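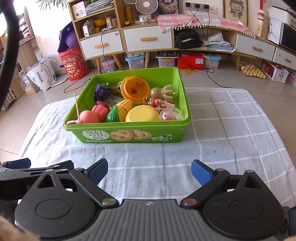 Home | Courses | Handouts | Reading List | Contact

Packaging and Household Goods, Unit 2
Handout: How Plastic Things Are Made, and What to Look For
Instructor: Paweena Sriwong

Read this before the lab session. Bring one plastic item from home that you do not mind handling a lot. Food packaging is fine if it has been washed.

1. What we mean by plastic

The word covers a large family of materials. What they share is that they are made of very long molecules, called polymers, and that at some stage of production they can be made to flow and take a shape. For this course we divide them into two groups.

Thermoplastics soften when heated and harden when cooled, and this can be repeated. Polyethylene, polypropylene, polystyrene, PVC and PET all belong here. Nearly everything in a kitchen cupboard that is plastic is a thermoplastic.

Thermosets harden once and stay hard. Heating them again does not melt them; it chars them. Melamine plates and old-style electrical fittings are the usual household examples. They can be ground up and used as filler but cannot be remelted into new parts.

We will not cover rubber and silicone in this unit. They come up again in Unit 5 with seals and gaskets.

2. Injection molding

Plastic pellets are fed into a heated barrel with a turning screw. The screw melts and mixes them and then pushes forward like a plunger, forcing the melt into a closed steel mold. The part cools, the mold opens, and pins push the part out. Then the cycle starts again.

The mold is expensive and the parts are cheap. This is the main fact to remember about the process. In the worked problem from last week, the Corach storage bin was costed at a run of 2000 pieces, and most of the cost per bin was still the mold. Double the run and the mold's share of each bin is cut in half. The resin cost per bin hardly changes.

Marks left by injection molding:

Gate mark. A small raised or rough spot where the plastic entered the cavity. On bins and tubs it is often in the center of the base.

Parting line. A thin raised line where the two halves of the mold met. Run a fingernail around the rim to find it.

Ejector marks. Shallow circles, usually on the inside or underside, where the pins pushed.

Sink marks. Slight dents opposite a thick section or rib. The thick part cools last and shrinks inward.

Draft. The walls lean out a little so the part will come off the core. Stack two bins of the same kind and you will see why they nest.

3. Blow molding

Used for hollow things with a narrow opening. A tube of soft plastic, called a parison, is clamped in a mold and air is blown in until it touches the walls. Bottles and jugs are made this way. So are many lightweight hollow toys.

Look for a pinch line across the base, where the mold closed on the tube, and a seam running up both sides. Wall thickness is uneven, and it is thinnest at the corners because the plastic has stretched farthest there. Squeeze a detergent bottle near the handle and then in the middle of the body to feel the difference.

A hollow part does not have to be blown. It can also be molded as two shells that are welded, glued or snapped together. When you can see a joint that has a step in it, suspect two shells.

Play food is useful for practice. The shapes are familiar, so it is easy to compare the plastic version with the real one and ask what the designer had to give up.

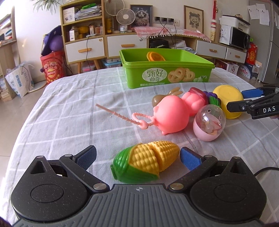
Fig. 1. Toy corn in two cut halves, with a green husk.

Questions of this type should be on your mind when you look at any item made in more than one color. Is the color in the plastic, or painted on top? Were the colors molded separately and put together afterward? Scratch an edge that does not show. Color in the resin goes all the way through. Paint does not.

4. Rotational molding

Powder or liquid is placed in a closed mold, which is then heated and turned slowly on 2 axes. The material coats the inside and fuses. Cooling is slow, so the cycle is long, but the molds are simple and there is very little stress in the finished part. Water tanks, traffic barriers and kayaks are the large examples. Soft vinyl heads and figures are the small ones.

Rotomolded parts have no gate mark. Soft vinyl can be pulled out of a one-piece mold through a fairly small opening while it is still warm, so there may be no parting line either. That makes it good for rounded shapes with undercuts such as ears, snouts and curled limbs. A rigid plastic would lock into the mold at those places.

Do not try to name the process from a photograph. Gloss, color and outline will only narrow it down. You need the object in your hand to find the seams.
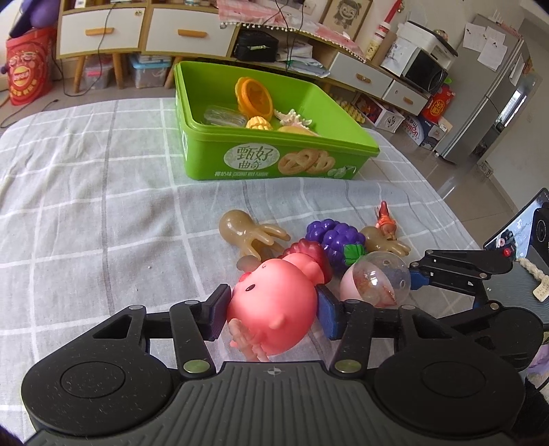 Fig. 2. Pig, octopus and grapes. The octopus is translucent and the pig's body is glossy.

5. Surface and clarity

Gloss depends first on the mold. A polished steel cavity gives a shiny part and a textured one gives a matte part. Manufacturers often choose a texture because it hides flow lines and fingerprints.

Clarity depends on the resin and on thickness. Polystyrene and PET can be fully clear. Polypropylene and polyethylene are naturally cloudy, more so in thick sections. Pigment can be added at a low level so that a part has a tint but still lets light through. Students often write "clear" when they mean "translucent." Clear means you can read print through it. Translucent means light gets through but detail does not. Please use the right word in your lab sheet.

6. Resin codes

The number inside the triangle tells you the type of resin. It does not promise that your local program will take the item.

1 PET. Drink bottles, clear food trays
2 HDPE. Milk jugs, detergent bottles
3 PVC. Pipe, some blister packs
4 LDPE. Bags, squeeze bottles
5 PP. Yogurt tubs, bottle caps, hinged lids
6 PS. Foam cups, rigid disposable cutlery
7 Other. Mixed layers, polycarbonate, everything else

Many items carry no code at all. Toys, tool handles and furniture usually have none. In that case write "unmarked" and use the float test. Polyethylene and polypropylene float in tap water. Solid PVC, PET and polystyrene sink, the last one slowly. Trapped air will spoil the result, so test a solid piece and rub off any bubbles.

7. Lab sheet

For each item record: what it is, code or unmarked, process, the marks you used to decide, rigid or flexible, clear or translucent or opaque. Sample sets are in the Zenico trays at the back of Annamalai Hall. Tray 52 has the soft vinyl parts. Put things back in the tray they came from. The Brurnent cutaway bottles are to be looked at on the bench and not flexed, as two of them split at the neck in April.

If you cannot decide between two processes, write both and say what you would need to see to settle it. That gets full credit. A guess with no marks listed gets none.

Reading: chapter 4, sections on tooling and cycle time. Skip the part on gas assist. Lab sheets go in the box outside room 2516, stapled, with your section number on the front.

Last revised 11 May 2024

Share (2) | Comments (0)

Contact the instructor | Copyright Paweena Sriwong | Back to top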